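Keeping Cut Herbs Fresh at Home
Final report, Food and Household Science project
Group members: Si-woo Ji, Wubit Nigatu, Ineke Vanhove
Project advisor: Paraschiva Stoica

Background

Our group wanted a project that could be done in an ordinary kitchen with no special supplies. Wubit suggested herbs. Her family buys parsley and cilantro every week and throws a good part of it away. When we asked other students in the class, most of them said the same thing about their own homes.

There is a lot of advice on this subject and much of it disagrees. One cookbook we looked at says to wash herbs as soon as you get home. Another says never to wash them until you are ready to cook. Some people stand the stems in a glass of water like flowers, and others wrap the bunch in a damp paper towel. We decided to compare three of these methods and leave washing out of it.

Method

We used flat parsley, cilantro and mint. All of it was bought the same morning at Shahbazi, the grocery store closest to school. We took off rubber bands and removed any leaves that were already yellow or torn. Then each herb was divided into equal bunches by weight.

The first set of bunches went into glasses with an inch of water and a plastic bag placed loosely over the top. The second set was rolled in damp paper towels and put into zip bags. The third set stayed in the thin produce bags from the store, and this was our control. Everything was kept in the same refrigerator, on the middle shelf, for 14 days. Si-woo changed the water in the glasses every other day.

On each check day, two of us scored the bunches separately from 0 to 5 for color, firmness and smell, so that 15 was a perfect score. We compared numbers only after both people had finished writing. If the totals were more than two points apart, the third person scored the bunch too and we used the middle number.

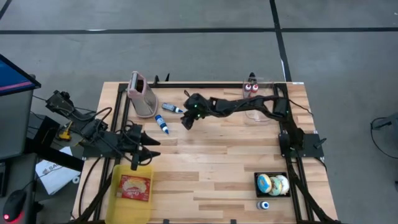

Results

Parsley was the easiest herb to keep. On day 7 the parsley in water still had a perfect score, and the bunch in paper towels was one point behind it. The control bunch had gone soft at the tips. By the last day the parsley in water was still good enough to chop for soup.

Cilantro did worse than we expected. The water method kept the stems firm, but the lower leaves turned yellow in the second week. The damp towel did better on color. In the produce bag the cilantro became slimy and had a sour smell, and we threw it out before the end of the test.

Mint surprised us the most. In water it grew small white roots, and Ineke took two of the stems home to plant. The towel bunch got dark spots on the leaves early on. The control dried out but did not rot.

Problems and Sources of Error

The refrigerator was shared. Someone moved our glasses to the door shelf one afternoon and we don't know how long they were there. We put a note on the shelf after that.

Scoring smell was hard. Mint is so strong that it covered up the other herbs if we checked it first, so from the second check on we left it until last. We also had only one bunch of each herb for each method - if one bunch was older than the others when we bought it, our scores would be off.

What We Would Change

We would use several bunches for each method and buy them from more than one store. We would also like to test basil, which many people keep on the counter instead of in the refrigerator. Ye-ji Kang from the other section has offered to share her basil plants in July, and Wubit plans to run that test over the summer with the same score sheet.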